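Faz uns meses que ando a ver estantes de metal para a lojinha que abri com a minha prima, e em março lá me decidi pela Stenix cinzenta, daquelas com calha transparente à frente para os preços. Veio da Dunarville, paguei 92 euros por módulo e juntei ao pedido um cesto azul da Rurkusero, de plástico, com pegas de arame. Já tenho opinião formada sobre os dois!

Começo pelo cesto, que foi a surpresa boa. É leve, o fundo em grelha não acumula lixo e as pegas não magoam a mão (o anterior deixava-me um vinco nos dedos que só visto). Para repor garrafas é mesmo o tamanho certo.
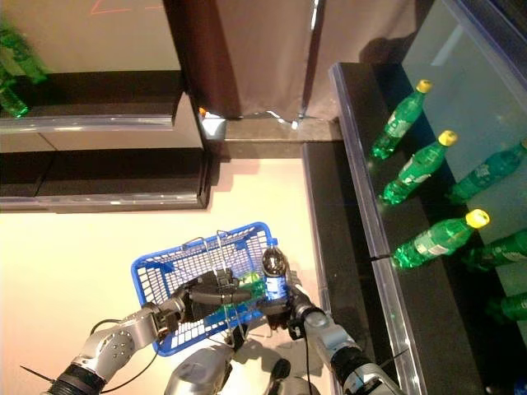

Apinya Jaidee comentou que o dela, igualzinho, durou dois anos até uma pega saltar do encaixe, e que na Mnguni vendem pegas avulsas por 8 euros, portanto não vale a pena deitar o cesto fora. Fica a dica, que eu não sabia e já guardei a morada.

Agora a estante. A montagem levou-me uma tarde inteira, muito por culpa das instruções, que são um desenho minúsculo, mas depois de montada não abana nada. Gosto muito do cinzento escuro das prateleiras com as garrafas verdes de tampa amarela em cima, a cor salta logo à vista. As de Pepsi é que me dão mais trabalho, tombam umas contra as outras se não as arrumo com calma.

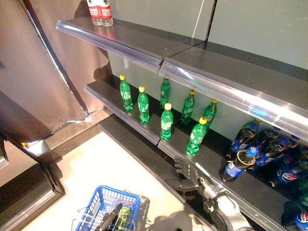

As calhas dos preços vêm incluídas?
Vêm incluídas, sim, e encaixam à pressão, sem parafusos.

O que me irrita um bocadinho: a prateleira de cima é feita de duas peças e nota-se a junta no meio, e a calha também fica com uma folga pequenina nesse sítio. Não estorva, mas pelo preço esperava melhor acabamento. E as superfícies apanham reflexos por todo o lado, ando sempre de pano na mão!

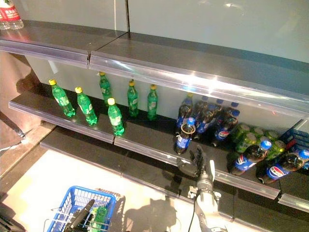

Dá para mudar a altura das prateleiras depois de montada?
Só tirando tudo de cima primeiro, porque os ganchos saem por baixo e com peso não mexem.

Dou quatro estrelas à estante e cinco ao cesto. Já encomendei outro módulo para a parede do fundo.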